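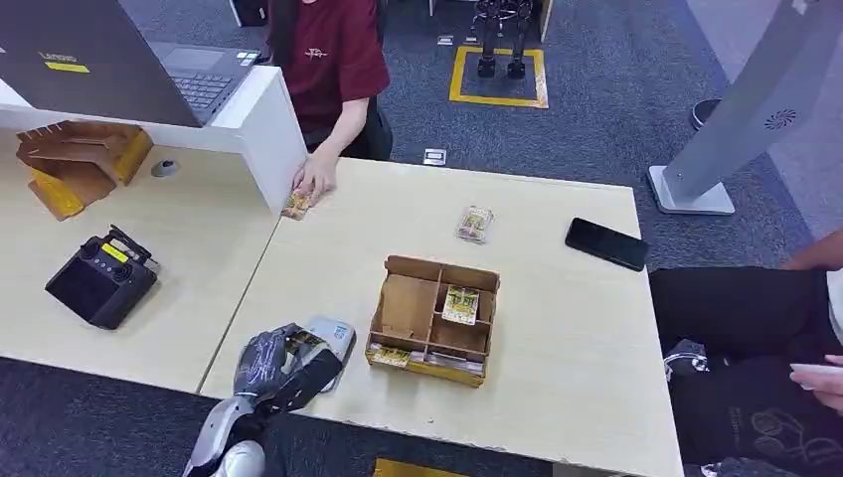 都有搜索框了,还学什么分类,找东西敲两个字不就完了吗,上次课后的留言里有人这么写。我挺喜欢这条留言的,今天的讲义就从它讲起吧!

首页 | 课程大纲 | 讲义 | 作业 | 参考书目
打印本页 | 用电子邮件发送

信息组织入门 第四讲:类目是怎么定出来的

先说我自己的糗事。我早年在 Nesgate 的一家小图书馆帮忙整理地方文献,一共2,891件,账目、戏单、火车时刻表、谁家的菜谱,什么都有。我当时觉得自己聪明得很,全部录进表格,标题照抄,一个类都没分。结果有读者来问“镇上以前怎么过冬”,我搜“冬”字,出来的是一家姓冬的杂货铺的收据……真正有用的那几件,写的是煤、棉衣、封河,一个“冬”字都没有。

所以搜索框找的是字,读者要的常常是事。分类就是有人提前替你把“煤”和“封河”放到了一处。(全文检索当然也有它的好,第七讲再吵。)

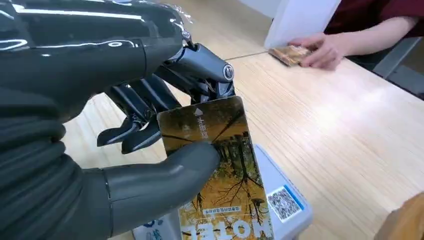 那类目怎么定呢?教科书一般给两条路。一条自上而下,先画好大框架,再往里装;另一条自下而上,先看手头的东西,慢慢归堆。我后来在 Nesgate 返工走的是第二条,先随手抽了100件,摊开来归,归完再给每堆起名字。起名字比归堆难多了!有一堆我改了四次名,最后叫“家庭与取暖”,现在看还是别扭。

请大家记住两个词。“互斥”,同一层的类目之间尽量别重叠;“穷尽”,每一件都得有地方去。实际做起来两头都会漏,于是就有了“其他”类。我的习惯是“其他”一胖起来就停手,回去看看是不是少设了一个类。Kondel 那套旧目录就吃过这个亏,总共1,921条,“杂项”占了一大半,等于没分。

还有同学问过一件东西能不能进两个类。放在架子上只能有一个位置,目录里可以多给几个入口,这叫“参见”。戏单背面写着菜谱的那件,我放在戏单里,菜谱下面写一句“参见戏单”。
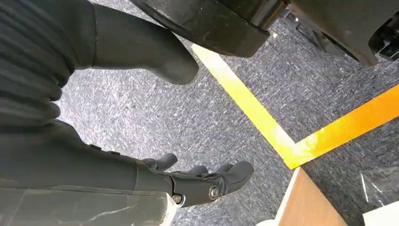 再提一句颗粒度。类分得太细,每类只剩一两件,读者翻起来比不分还累;太粗呢,又回到我那张表格了。我没有公式给大家,只能说拿真实的提问去试,问十个问题,看看要翻几个类才答得上。

作业:从自己家里挑一类东西(调料、旧票据、聊天收藏都行),用自下而上的办法分一遍,写清楚每个类的名字和收什么、不收什么,再附上你最拿不准的一件。正文不超过2,000字,下次上课前交。拿不准的那件请认真写,我批作业时最爱看这段。

分享 14 | 评论 3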